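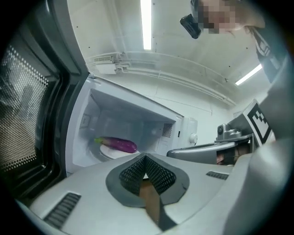

Inspection of the kitchen appliance station at the Trendimgate site covers the hand-held grippers, the appliance, the objects handled and the floor area within reach of the operator. It is carried out by the shift inspector before the first task and repeated after any change of layout. The station is checked in its working condition, with the microwave door open, an item on the turntable and the grippers in the operator's hands, as with the eggplant task reviewed under Section 2. Comments are entered beside the item to which they refer. An item marked "Action" stays open until the inspector has signed it off in person.

Form 816, Appliance Stations
Site: Trendimgate, Room 32
Inspection period: October
Inspector: Kálmán Bárány
Equipment supplier: Veltine
Result codes: Pass / Action / N/A

SECTION 1. HAND-HELD GRIPPERS

1.1 Housing free of cracks and sharp edges.
Result: Pass

1.2 Vent slots clear of dust, tape and food residue.
Result: Pass
Comment: Slots wiped at start of shift. Compressed air is not to be used on the housings.

1.3 Finger pads fully bonded, with no lifting at the corners.
Result: Action
Comment: One pad on the spare unit is lifting. Spare unit withdrawn and tagged. Replacement pads requested from Veltine.

1.4 Markers flat, clean and firmly attached.
Result: Pass
Comment: Operators are reminded not to hold a gripper by its marker. Any marker that has been removed and refitted must be verified before the unit returns to use.

1.5 Hinge bolts seated and finger travel smooth through the full stroke.
Result: Pass

1.6 Cables secured and long enough for the task without pulling at the connector.
Result: Pass
Comment: Checked with the operator standing and bending. See also 4.2.

SECTION 2. APPLIANCE

2.1 Appliance stable on its supporting surface.
Result: Pass

2.2 Appliance disconnected from the power supply for all handling tasks.
Result: Pass
Comment: Plug tagged and left in view of the inspector. The Leclerc procedure permits a live appliance only under a separate work permit. No permit was requested in this period.

2.3 Door opens fully and stays open without being held.
Result: Pass

2.4 Turntable seated on its support before each repetition.
Result: Action
Comment: The turntable can be drawn forward with the item when an operator grips the plate. Between repetitions the operator must put down the grippers and reseat the turntable by hand. Instruction added to the station card.

2.5 Items placed on top of the appliance limited to those named in the task sheet.
Result: Pass
Comment: One plate is permitted. It must not overhang the front edge. 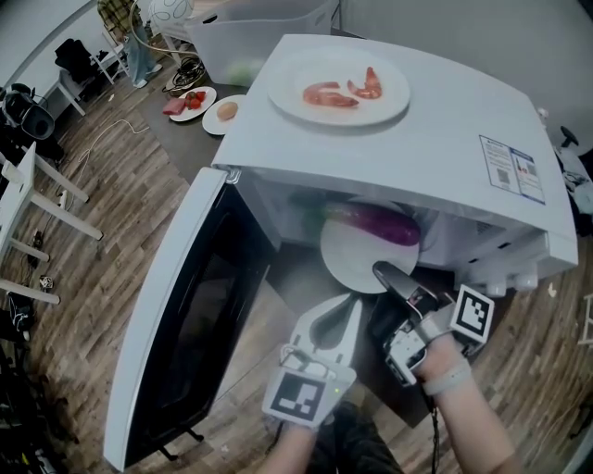

Item 2.4: gripper fingers at the front rim of the turntable, eggplant on the plate, second plate on top of the oven.

SECTION 3. OBJECTS HANDLED

3.1 Objects match the task sheet and are undamaged.
Result: Pass

3.2 Plates free of chips and cracks.
Result: Pass
Comment: Chipped plates are discarded, including those chipped only on the underside.

3.3 Objects used in handling tasks stored apart from food intended for staff.
Result: Pass
Comment: Storage bin to carry the Trendimgate "Not for Consumption" label on two sides. The label on the lid alone was found to be insufficient when bins are stacked.

3.4 Object weight within the 200 g limit set for single-finger contact tasks.
Result: N/A
Comment: No single-finger tasks scheduled at this station.

SECTION 4. FLOOR AND SURROUNDINGS

4.1 Operator can step back from the appliance without meeting an obstacle.
Result: Pass

4.2 Cables on the floor routed outside the walking path or covered.
Result: Action
Comment: A white cable crosses open floor near the side table, and a bundle of black cables is to be moved from the floor to a wall hook. Cable cover to be fitted before the next shift. Other staff approaching the station are to use the door side until this is done.

4.3 Power strips off the walking path and not overloaded.
Result: Pass

4.4 Headsets and unused devices placed where they cannot fall.
Result: Pass

4.5 Persons not performing the task remain outside the reach of the operator's arms.
Result: Action
Comment: Distance to be marked on the floor with tape. An observer who needs a closer view must first tell the operator and wait for a reply.

SECTION 5. OPERATOR

5.1 Station card read and signed.
Result: Pass

5.2 Wrist straps adjusted; no mark or numbness reported.
Result: Pass

5.3 Break taken after no more than 200 repetitions.
Result: Pass
Comment: The count is kept by the Leronix logging software. If the software is unavailable, a paper tally is required.

OPEN ACTIONS
1.3 Replacement of finger pad, spare unit. Responsible: Veltine.
2.4 Supervision of turntable reseating. Responsible: shift inspector.
4.2 Cable cover and wall hook. Responsible: site services.
4.5 Floor tape. Responsible: site services.

The station may be used while items 1.3 and 2.4 are open. Items 4.2 and 4.5 must be closed before work resumes.

Signed: K. Bárány, shift inspector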